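ビトゥラ資料室連絡協議会 会員掲示板
施設・設備 ＞ 閲覧環境
件名：閲覧席の天板色と照度基準の見直しについて（意見募集）

投稿者：Wahyudi_Teoh（施設部会）
会員各位
平素より協議会の運営にご協力を賜り、厚く御礼申し上げます。
7月の部会において、閲覧席の照明および天板に関する内規の見直しが議題となりました。現行の内規は、天板を木目調とすることを前提に机上照度の下限のみを定めております。近年は白色系の天板を採用する館が増え、利用者から「まぶしい」「長時間の筆写で目が疲れる」との声が寄せられております。
センビリン分室で机上照度を測定いたしましたところ、窓側の席で610ルクス、書架側の席で391ルクスでした。いずれも内規の下限を満たしておりますが、苦情は窓側の席に集中しております。したがって、下限値のみを定める現在の方式では実態に対応しきれないものと考えております。

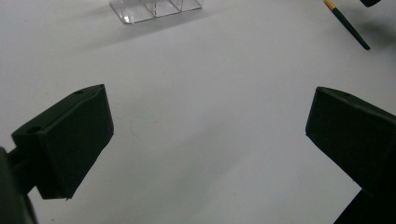

部会としては、次の点についてご意見を伺いたく存じます。まず、照度に上限の目安を設けることの可否。次に、天板の色および光沢について推奨範囲を示すことの可否。なお、机の更新費用に対する補助は本件の対象外といたします。ご意見は本スレッドへの返信にてお願い申し上げます。

投稿者：melur.nair
Re: 閲覧席の天板色と照度基準の見直しについて
ゾモリア館のナイルです。取りまとめありがとうございます。
当館は上限の目安を設けることに賛成いたします。ただし、数値は全館一律とせず、資料の種別ごとに定めていただきたく存じます。古い地図や青焼き図面の閲覧では、文字の判読よりも資料の退色が問題となるためです。現在は職員が口頭で窓側以外の席をご案内しておりますが、根拠となる規定がなく、説明に苦慮することがございます。
天板の色につきましては、推奨範囲を示すこと自体に異存はございません。

投稿者：K_Mets
Re: 閲覧席の天板色と照度基準の見直しについて
当館は反対の立場です。
上限を設けた場合、弱視の利用者に対する合理的な配慮と衝突するおそれがあります。当館には、手元灯を最も明るくして閲覧される方が複数いらっしゃいます。内規に上限が記載されれば、窓口の職員は手元灯の使用を制限する方向に動きかねません。
また、苦情の原因が照度にあるという前提についても検討が必要です。照度計の値は机に届く光の量を示すものであり、利用者の目に入る反射光を直接示すものではありません。窓側と書架側では光の入る角度も異なります。原因の切り分けが済んでいない段階で数値を定めることには同意できません。

投稿者：Wahyudi_Teoh（施設部会）
Re: Re: 閲覧席の天板色と照度基準の見直しについて
メッツ様、ご指摘ありがとうございます。手元灯の使用を制限する意図は部会にはございません。誤解を避けるため、案文では天井照明のみを対象とすることを明記いたします。
反射の測定については、部会に機材がないため、現時点では実施しておりません。

投稿者：nabila_s
Re: 閲覧席の天板色と照度基準の見直しについて
資料保存担当のシレガルです。保存の立場から申し上げます。
照度の議論に加え、影の出方についても内規で触れていただくことを希望いたします。白い紙資料を白い面の上で扱う場合、縁や折れの位置が分かりにくく、めくる際に角を傷めることがあります。斜めからの光で弱い影が出る席のほうが、状態の確認には適しております。一方で、影が濃すぎますと鉛筆書きの注記を見落とします。
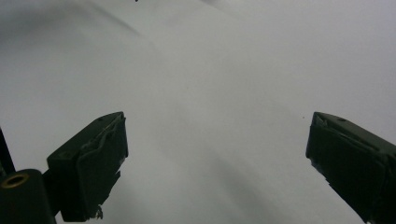 淡い灰白色の面に見られる影の濃淡。左上寄りに薄い折れ筋がある。

当室では、状態確認を行う席にラーネント社の濃灰色の敷物を置いております。天板を交換せずに済み、不要な際は片付けられますので、予算の限られた館にもお勧めできます。

投稿者：K_Mets
Re: Re: 閲覧席の天板色と照度基準の見直しについて
敷物の案には賛成いたします。天板の色を内規で定めるよりも、現場で調整できる手段を示すほうが実用的です。
ただし、濃い色の敷物は白い紙との明暗差が大きく、筆写の席では別の疲労を招くことも考えられます。状態確認用の席と一般の閲覧席は区別して記載していただきたい。

投稿者：yanti_chin
Re: 閲覧席の天板色と照度基準の見直しについて
会計担当のチンです。費用の面のみ申し添えます。
敷物は消耗品費での購入が可能です。備品扱いとはなりませんので、各館の決裁で足ります。枚数の上限は1館につき5枚です。超過分は翌年度の申請に回してください。ブラインドの新設は工事費に該当し、別途見積書が3通必要となります。提出先は事務局であり、部会ではありません。昨年度は提出先の誤りによる差し戻しが続きましたので、ご留意願います。

投稿者：melur.nair
Re: Re: 閲覧席の天板色と照度基準の見直しについて
チン様、既設のブラインドの羽根のみを交換する場合も工事費の扱いとなりますでしょうか。当館の窓側は羽根の一部が閉じなくなっており、修繕を検討しております。

投稿者：yanti_chin
Re: Re: Re: 閲覧席の天板色と照度基準の見直しについて
羽根のみの交換は修繕費となります。見積書は1通で差し支えありません。

投稿者：Wahyudi_Teoh（施設部会）
Re: 閲覧席の天板色と照度基準の見直しについて
皆様、ご意見をお寄せいただきありがとうございます。
上限の目安については賛否が分かれておりますので、次回の案文では本則に入れず、資料種別ごとの参考値として付表に置く形を検討いたします。天板の色に関する条項は保留とし、敷物の使用例を手引きに追記する方向で調整いたします。メッツ様からご指摘のあった席の区別についても、手引きに反映いたします。
案文は木曜日の正午までに本スレッドへ掲載いたします。

投稿者：K_Mets
Re: Re: 閲覧席の天板色と照度基準の見直しについて
付表であっても、数値が一度掲載されれば基準として扱われるおそれがあるとの懸念は変わりません。案文を確認したうえで、改めて当館の意見を提出いたします。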